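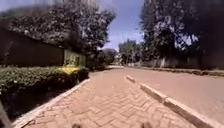
Herringbone walk and clipped hedge, looking toward the trees. Attached by Jianguo Lu.

Trovbridge Residents Board > Grounds and Walkways > Brick walk: resanding and hedge height

Jianguo Lu
2024-05-18
Members are invited to comment on the proposed maintenance of the brick walk beside the boundary wall. The grounds office has received a quotation from Ciltura for 4000 dollars, covering sweeping, new joint sand and the resetting of any loose pavers. Work would take place in July.

corkero_lane
I support the resanding. I would ask that the hedge be lowered in the same visit. It is flat and tidy at present, but the base receives very little light.

Tang_Unit89
I must disagree with the previous member. The hedge was cut to its current height by agreement, and a lower cut in summer heat may scorch it. Please keep the two matters separate.

corkero_lane
Scorching is a fair concern. The far end already gets strong sun on top. I would accept a later date for the hedge.

m_pell
Does the quotation include the concrete edging on the hedge side? Sand tends to wash out there first.

Jianguo Lu
The edging is not included. I will request a separate price. The hedge will be listed as its own item.

Tang_Unit89
Thank you. I have no objection to the paving work on that basis.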